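Fri 12 June

I am writing this at the kitchen table with my shoes still on, and if I don't get it down tonight I'll lose half of it by breakfast. It was Mom's recipe tin that did it. I had gone into the hall closet for the big stockpot, and there was the tin behind it, with all those index cards in her slanty handwriting, and I sat down on the floor and read for an hour while the onions waited.

I had forgotten she wrote notes to herself on the backs. "Too salty, Dad ate it anyway." "Doubled for the church supper, should have tripled." The plum cake card is so buttery you can nearly see through it, and I've decided that's the one I'll make first, as soon as there are plums worth buying. I called Leilani to read her a few, and she laughed so hard at the one for ham loaf that she had to put the phone down. She remembers that ham loaf. We both do!

She wants copies, of course, so I've promised to type them all up by January and mail her a set for her birthday. There are 97 cards (I counted them twice, with the cat sitting on the desserts) and my typing is what it is, so we'll see.

Mom always began with the list, in pencil, on the back of an envelope, and she would not set foot in the store without it. I still can't either.
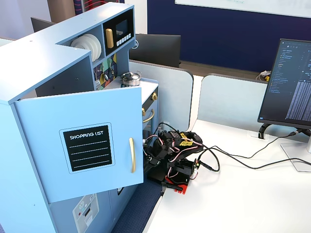
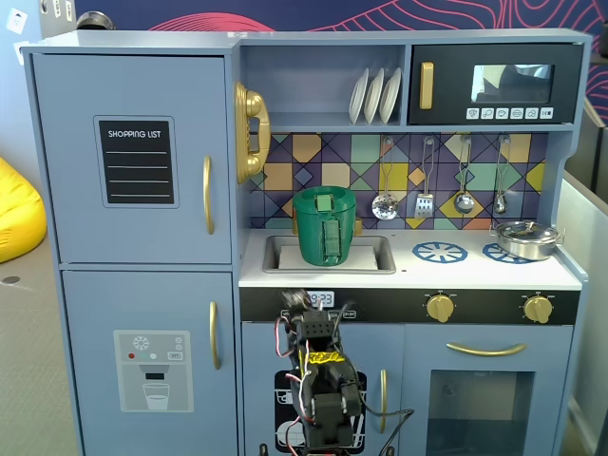 Later, after supper

Idris came by for soup and stayed till the light went. He brought bread from Obeidat, the seeded kind, still in its paper, and wouldn't let me pay him back for it. I showed him the tin and he went quiet over it for a while, then told me his grandmother never wrote down a single thing and he has spent ten years trying to get her lentils right. He thinks it may be the vinegar. I think she probably cooked them a lot longer than he has the patience for, but I kept that to myself and gave him seconds.

The soup was good, though a little thin. I used the card marked "Tuesday soup" and left out the barley because I had none. I've put barley down for tomorrow, along with dish soap, lemons and a new pack of index cards - I'd like to add a few of my own at the back of the tin.

Window open tonight. Somebody down the street is playing the radio, and the onions are still in the curtains.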